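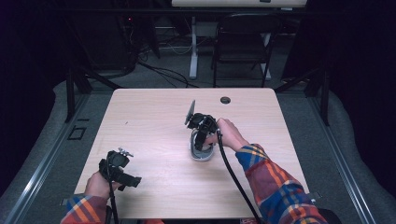
Geetha Ramasamy writes that she never puts a bowl down on her table without a cloth under it, and she asks if this is too much care for a laminate top. I think it is a little too much, but I understand her. My own table has laminate of a pale color, and each small mark on it I can see from the door.

**For every day**

Wipe with a soft cloth and warm water with a few drops of dish soap. Go along the grain, then wipe again with clean water. Soap which stays on the surface makes a gray film, and many people believe the table is old when it is only soapy.

Bowls and cups: look at the foot before you put them down. The ring under a ceramic bowl is often not glazed, and it scratches like fine sandpaper. I rub mine with 100 grit paper first and finish with a finer one. Small felt dots are also good, but they come off in the dishwasher.

Lift the bowl, do not pull it.

**Small dark specks**

Try a fingernail first, or an old plastic card. If the speck does not move, make a paste from baking soda and water, leave it for about 2 minutes, and wipe it off. Please do not use steel wool. Elin Powell did this in February on her kitchen table in Vestthorpe and the dull place is still there.

**The cable hole**

If your table was a desk before, it has maybe a round hole near the back edge. Crumbs go in there and stay. Most of the plastic rings can be pulled up by hand; wash the ring in the sink and clean the edge of the hole with a cotton swab. Keep this edge dry, the board under the laminate swells quickly from water.

**Rounded corners**

Dirt collects under the lip where the corner turns. An old toothbrush reaches it well. I do this when I change the table cloths in the drawer, so I do not forget.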